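Craft Room Safety Check, Diltton Hall (the back room)
Inspection sheet with my comments, 12/14/20

Okay, same sheet as in June, and I've typed my comments under each item this time because my handwriting got complaints. I did the walk on my own with a flashlight and a mug of tea, and it took most of the morning. Pass means pass, Fix means please fix it before the next group comes in, and Watch means I'm going to keep bugging you about it.

1. Doors and way out
Pass. Both doors open all the way and the green sign over the yard door lights up. Somebody had parked the folding chairs right next to it again, so I moved them (again!). They go under the stairs. The mat has a curled corner, and I taped it down, but tape on a mat lasts until the first wet boots, so let's buy a new one.

2. Fire extinguisher and blanket
Watch. The needle is in the green and the pin is in. The tag is smudged and I can't read the last service date, so I've left a message with the Clukport shop that does ours. The blanket is fine, still folded in its red pouch. It hangs a bit high for me and I'm not short.

3. Power strips and plugs
Fix. 2 strips plugged into each other behind the shelf, which is a no from me every single time. I pulled one out and put it in the office drawer. The glue guns can share the wall outlet by the sink side, but not with the kettle, please. The cord on the older glue gun has a stiff spot near the handle, so I've put it in the bin marked DO NOT USE. Don't rescue it, I know who you are.

4. Table tops and work boards
Pass, with a grumble. I ran my palm over all the tables looking for splinters and dried glue, and they're in good shape. The big white foam boards are doing their job and saving the wood. They do pick up stains, and I don't mind stains, I mind lumps and cuts, so if a board is smooth on top it stays. Small stuff is the other thing. Rings, clips, pins, sticks, all of it goes back in the tubs when you're done, and anything with a rough or broken rim gets handled from underneath and kept well in from the table edge.
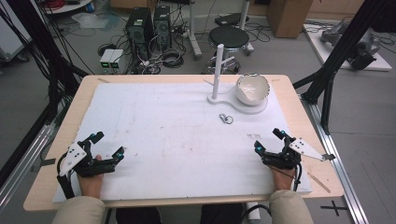 5. Blades and cutting mats
Fix. I found a craft knife in the pencil cup, point up. Point up! All knives go in the lidded tin on the top shelf, caps on. The blade disposal jar is nearly full, so the next person driving to Arnberg could drop it at the recycling yard there. Mats are fine, one is warped from being left on the radiator but it lies flat if you flip it over.

6. Paints, glues and cleaners
Watch. Everything has a label now, hooray. The strong glue doesn't live under the sink with the bleach, so I moved it to the metal cabinet. I threw out one tub of filler that had gone solid as a brick.

7. Air
Pass. Both windows open and stay open. Use them even when it's cold, put on a sweater.

8. First aid box
Fix. Plenty of gauze and a mountain of safety pins, but we're down to the tiny bandages that don't cover anything. Eye wash is out of date. I'll pick up both this week and leave the receipt in the envelope.

9. Floor and lights
Pass. One tube flickers over the coat hooks. It's annoying but the room is still bright enough to work in.

Next walk is in June unless something breaks first. If you fix anything on this list, initial it on the paper copy by the door so I don't go hunting for it twice.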